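Robot Handling, Session 6: When the Grip Goes Wrong

Notes to go with the Saturday session, 2019-02-02. Please read them before you come to the bench, and bring your own copy, as there are never enough spares to go round.

Last time we talked about how a gripper ought to behave, and I promised we would spend a whole session on how it behaves when something has gone astray. The case I have chosen is the Sikico cell, partly as it is a fault I know well and partly as it looked so very ordinary at first. Nothing caught fire and nothing was thrown across the room. The cell simply began to drop flat boards, a few a week, and for a good while we all blamed the boards.

What happened

The arm was picking thin boards from a rack and passing them to a Nalletti feeder. Over 1,300 picks we logged 110 drops, most of them late in the afternoon. The controller reported every one of those picks as good. I would like you to stop and think about that before reading on, for it is the heart of the matter – a machine that knows it has failed will stop, and a machine that thinks it has done well will carry on quite happily with nothing in its fingers.

The cause

Finger position was worked out from the printed marker on each finger. After a knock at pick 679 one marker label had shifted by 2 mm, and the software went on trusting it. It believed the fingers had closed further than they had, so the board was held by the very edges of the tips, and as the soft tips warmed through the day they let go a little more easily. The width check should have caught this, but it took its reading from the same marker! Two checks that lean on one measurement are really one check, and I have seen this mistake made by people far more experienced than any of us.

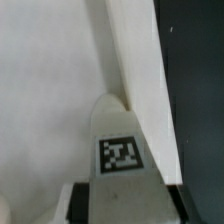
We put it right by fixing a new label against a Fumura setting block and then adding a separate motor current limit, so that a weak grip now shows up by a second route. The drops stopped, and the Sakai rack, which had been taken apart twice for no good reason, was left in peace.

At the bench

Press the stop button and see that the drive light is out before you put a hand near the fingers. Do not rely on a paused program. Wipe the marker with a dry cloth only, check its edges for lifting, and write down the closed reading before and after.

For March

Write a page on one other place in the cell where two checks share a source. Sketches are welcome, and rough ones will do perfectly well.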